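Learning to love the long proof

2018-09-06

I have finally cracked it. After a whole summer of bricks that could have held a door open, I have made a loaf of sourdough that I would happily give to another person, and I am so pleased that I had to come and write it all down before I forget what I did!

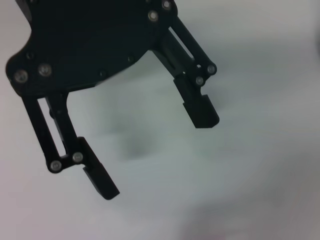
The thing I had wrong was time. I started back in April with a recipe that said four hours on the worktop and then straight into the oven, and I followed it to the letter, over and over, getting crosser with every loaf. Then Teresa Buckley (you may remember her from my jam post, she of the enormous damson tree) came round, poked my dough with one finger and said, "It's still asleep." She was right. My kitchen is on the cold side of the house and gets no sun until teatime, so four hours here is no time at all.

So now I leave it. I mix after supper, give it a few folds while I wash up, put a plate over the bowl and go to bed. In the morning it has gone all wobbly and puffed up, with big lazy bubbles along the side of the bowl, and I could stand there looking at it for ages. Then I shape it and it goes in the fridge until I get home from work.

The other change was the flour. I'd been using whatever was on offer, but Yvette Lemieux at the Carkik market stall talked me into a bag of her stoneground wholemeal and I am completely sold. It smells of biscuits! I don't use it for the whole loaf, as it gets a bit heavy for me. My mix at the moment is 64 g of wholemeal, topped up with strong white, and I like how it gives you those little brown flecks and a proper chewy crust.

I've also started keeping the starter in a smaller jar. I was throwing away so much of it, and a spoonful is plenty to wake up with fresh flour and water the night before. What's left over goes into pancakes, which are lovely with stewed apple, or crackers if I have any old cheese to grate in.

Next I want to try a rye one with caraway, like the dark loaf we had on holiday in Brilereck, the one we ate standing up in the car park with butter on a penknife. If you've got a rye recipe that works in a chilly kitchen, please do leave it in the comments. I've already bought the seeds.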